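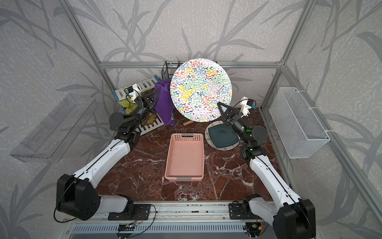

Pale gray leaf-print wallpaper, brown marble tabletop with white veins.

Welano 2120 Listing Kit - sign post, panel frame, lockbox, flyer tube, case
Sold and shipped by Entwistle Listing Supply
In stock. Ships next business day if ordered before noon. No Sunday shipping.

Page updated Saturday, July 5, 2025. Changes are to the shackle, the case latches and the shipping section. Rest of it is same as before.

Everything you need to put a house on the market by yourself in one trip from the car. Post, arm, lockbox, flyer tube, rider clips, all in the one case. For agents who do their own installs, small brokerages, and for-sale-by-owner sellers who are tired of the wire stakes. One person can put it up. Most lawns don't need any digging.

What's in the case

Post, white, steel core with vinyl sleeve, comes in two sections
Sign arm, slides in from either side
Step-in ground spike with foot bar
Cap, flat. Pointed cap sold seperately
Hanging hardware for a standard hanging panel
Panel frame, fits most broker panels, check yours before ordering
Rider clips, top and bottom
Lockbox with dial, and the rubber boot
Flyer tube with lid
Mallet
Carry case with shoulder strap

Not in the case: the sign panel. We don't print. Any local sign shop can do a panel and most brokerages already have a stack of them in the back room. If you are selling on your own get one printed with a phone number big enough to read from a moving car. Lots of people don't.

Post

Two sections, sleeve join, thumb bolt. Stands straight in normal lawn. Sandy soil wants the longer spike (accessory, see below). Rocky soil, try a few spots before you start swinging the mallet at it. Do not use on a slope steeper than you'd be happy mowing. Arm goes left or right, so you can face the street from a corner lot without turning the whole thing around.

The vinyl wipes down with dish soap. Grass stain comes off mostly. Don't use the scratchy side of the sponge, it will dull the finish and then holds dirt forever. Black scuffs from the trunk of the car - a melamine sponge, light hand.

Wind. The panel should swing. If you bolt it tight at the bottom the whole post takes the load and the join gets sloppy over time. Leave the bottom clips loose unless your city requires otherwise. Forecast calls for a real storm, take the panel off and leave the post. Takes a minute.

Call before you dig applies to spikes too. Irrigation lines especially, they sit shallow. Ask the seller where the sprinkler heads are. We do not pay for broken sprinkler lines and yes we get asked.

Lockbox

Dial type, no battery, no app. Big enough inside for 2 house keys and a mailbox key, or one house key and one of those fat gate fobs. Won't take a garage remote. Set your own code, instructions are on the card inside the door. WRITE THE CODE DOWN before you close it. We can't open it for you and neither can the factory.

Shackle is now the longer one, changed in May. The old one was tight on round door knobs and wouldn't go over most lever handles at all. New one goes over a knob, a gas meter pipe, most porch railings. Levers still depends on the lever. If the front door only has a lever and no rail nearby, hang it on the hose bib or get the door-edge hanger.

Orders that shipped with the short shackle can swap it for free, just send the order number. You keep the old one.

Is it a replacement for an electronic box? No. If your local association requires electronic entry logs for agent showings then this is your contractor box - painters, stagers, the carpet people - and you still hang the other one for the agents. Works side by side with the Jendanix electronic box, they don't bump each other on a normal railing. Ask your association what the rule is where you are. It varies a lot and we won't guess.

Change the code between listings. Change it again after the contractors are finished. Goes without saying but the returns we get in say otherwise.

Flyer tube

Holds 20 sheets of regular paper rolled loose, less if it's heavy glossy stock. Lid stays on with a short tether. Mounts to the post on the street side or the drive side. Rain runs off the lid ok but if sprinklers hit it from underneath the bottom sheets will get wet, so point it away from the heads. 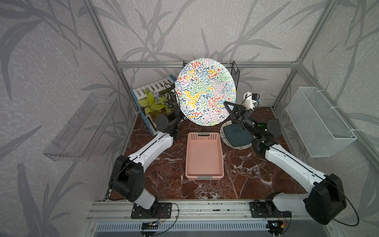 Refill it on the weekend. An empty flyer tube looks worse than no tube. If you've gone over to codes on the sign and don't print flyers any more, leave the tube in the case, the post has a plug for the screw holes.

Case

Soft sided, zip plus two latches. Post sections go in the long pocket, arm and spike alongside, small parts in the end pocket. Fits across the back seat of most sedans and in the trunk of bigger ones. Hatchback, fold one seat down. Latches are metal now, the plastic ones cracked in cold weather. The strap is the same strap. Shake the dirt off the spike first or it all ends up in the zipper.

Specs

Model: 2120
Color: white post, black hardware. Black post is special order, no returns on it
Panel: hanging type, standard broker width
Lockbox: dial, resettable code
Spike: step-in, steel, powder coated
Use: outdoor, all year
Assembly: roughly 15 minutes the first time, quicker after that
Tools: none, mallet is included
Warranty: 2 years on post, arm and lockbox body. Vinyl sleeve, clips and case not covered for wear

How to put it up

Read the city sign rule first. Setback from the sidewalk, max height, whether riders are allowed. HOA may have its own, sometimes they only allow their own post. We don't refund for HOA rules.

Spike first, foot bar level with the grass. Lower post section drops over the spike, then the upper section, then thumb bolt. Don't crank it. Slide the arm through, lock pin, cap on. Panel last. Stand across the street and look at it before you leave. Leaning posts photograph badly and the listing photographer may well be there the next morning.

Taking down is the same in reverse. Rock the spike, don't yank. Step the grass back down after, water it if you can.

Compared to the Bramasar kit

We carried the Bramasar for a long time and get asked. Bramasar post is one piece, stiffer, doesn't fit in a car. If you have a truck, or an install guy with a truck, it's a fine post and we still stock spikes and caps for it. The Welano comes apart, that's the whole point of it. Arms and rider clips don't swap between the two. Panels do. Bramasar caps fit the Welano post but a bit loose, dab of silicone.

Accessories

Long spike for sand and soft ground
Pointed cap, ball cap
Solar cap light. Warm white. Fine for spotting the house at dusk, won't light up the panel
Rider blanks, white, both sides
Door-edge hanger for the lockbox
Spare rubber boot
Spare thumb bolt and pin set - get one, everybody loses the pin
Second flyer tube
Directional arrow stakes for open houses, sold in a bundle

Questions we get

Can I leave it up all winter? Yes. Frozen ground holds the spike hard, you may not get it out until a thaw. Plan around that if closing is in January.

Can I put it in before the ground freezes and hang the panel later? Sure. Bare post looks a little odd, your call.

Does it work on concrete or a condo patio? No. There's a weighted base but it's from another maker and we don't sell it.

Will you install it? No, we only ship.

Can I get my brokerage color? White or black. You can wrap the post with vinyl tape, people do, comes off clean if you don't leave it on through a summer.

I forgot the lockbox code. See above, sorry. Your best bet is a locksmith, then a new box.

Do I need a license to use it? No, anyone selling a house can buy one. Rentals also, we sell plenty to landlords. Swap the rider and go.

Bulk

Brokerages buying 20 or more, email for a quote, don't put them in the cart. The cart will charge you full freight on every case and then we have to undo it. Include delivery address and if there's a dock or not. Lockboxes in a bulk order all come set to the factory code unless you ask.

Shipping and returns

One box, long. Driver may leave it at the side of the house becuase it doesn't fit the porch, so look there before you call us. We can't ship to PO boxes. Alaska and Hawaii by quote.

Returns within 15 days, unused, in the case. Unused means no dirt on the spike. Damaged in shipping, take a picture of the outer box before you throw it out and send it with the order number. Missing parts we just mail, don't send the kit back over a clip.

Warranty claims the same address. Say which part and how long you've had it. No need to mail the broken one unless we ask.

Add to cart
Request bulk quote
Download instruction card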